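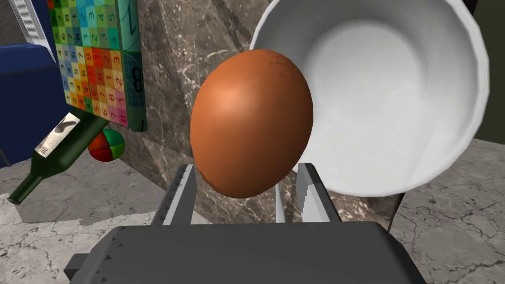 Garden kneelers recalled over hinge pin fault

Garden supplies chain Dralex has asked customers to stop using the Tatano folding kneeler after a fault was found in the pin that locks its legs in place.

The recall covers 1588 kneelers sold between March and July. Of those, 1137 were bought over the counter and the rest were ordered through the company's website. Kneelers bought before March have a different hinge and can be used as normal.

The Tatano can be used in two ways. With the side legs pointing up it is a padded kneeler with handles for getting up and down, and turned over it becomes a low seat. The fault affects it only as a seat. On some of the recalled kneelers the pin on the left leg is slightly too short, and it can slip out of its hole when the person sitting down leans to one side.

Dralex said it had been told of two customers who fell when a leg folded. One had a bruised hip and the other a sprained wrist. Neither needed to stay in hospital.

The kneeler is made for Dralex by Eberhard, which has its works and its main warehouse on the Dikevham industrial estate. Eberhard changed the hinge at the start of the year so that the legs would fold flatter for storage. The short pins came in with one delivery of parts and were mixed in with pins of the right length, so it is not possible to tell from the outside of the box which kneelers are affected.

Liesl Ortner, product manager at Eberhard, said the firm had gone back to the earlier pin while it looked at how the parts were checked on arrival.

"We measured a sample from each delivery and the sample was fine," she said. "The short ones were further down the crate. We are now measuring every pin before it goes to the bench, and that will carry on for as long as we make this product."

She said customers should not try to fix the leg themselves with a bolt or a nail. The tube is thin at that point and drilling it out makes the hinge weaker.

Dralex has the details of everyone who ordered online and of shop customers who used a loyalty card. By the end of last week it had reached 752 of them by email or letter. It is relying on notices in its shops to reach people who paid by cash or by card without giving a name.

How to check your kneeler

The batch label is stuck to the underside of the foam pad, next to the washing symbol. Any label that starts with the letters TK and ends in 3, 4, 5, 6 or 7 is part of the recall. If the label has worn off, look at the hinge. The recalled kneelers have a black plastic cap over each pin, and older ones have a bare metal end. 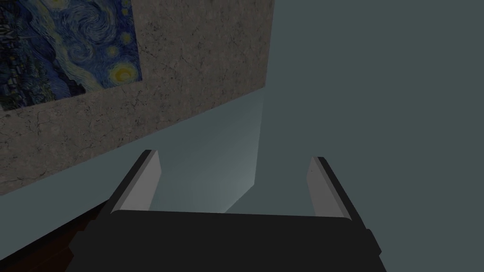
Computer rendering of a gripper's two fingers, with light-grey pads on the inner faces.

Customers can take the kneeler back to any Dralex shop for a full refund or a replacement. No receipt is needed. Anyone who cannot get to a shop can ask for a prepaid collection label by phone or through the website, and the refund will be paid once the parcel has been scanned in at Dikevham. The tool pouch that came with the kneeler does not have to be sent back.

People who would like to keep their kneeler can ask for a repair kit instead. It contains two new pins and caps and a printed sheet of instructions, and the pins push in by hand. Dralex said the kits would be posted from the middle of next month and that the kneeler should be folded away until the new pins are fitted.

The refund is for the price paid, including postage on online orders. Kneelers bought in a spring bundle with gloves and a hand fork will be refunded at the single price, and the gloves and fork can be kept.

Other Eberhard products sold by Dralex, including the strap-on knee pads and the flat foam mat, have no hinge and are not part of the recall. The potting bench uses the same type of pin but a longer size, and Eberhard said those had been checked and none was found to be short.

The Tatano has been taken off the shelves and is listed as out of stock online. Dralex expects to have it back on sale in time for the autumn bulb planting season, in green and grey as before. The recall line is open from 8am to 6pm, and the number is on the notice by the tills in each shop.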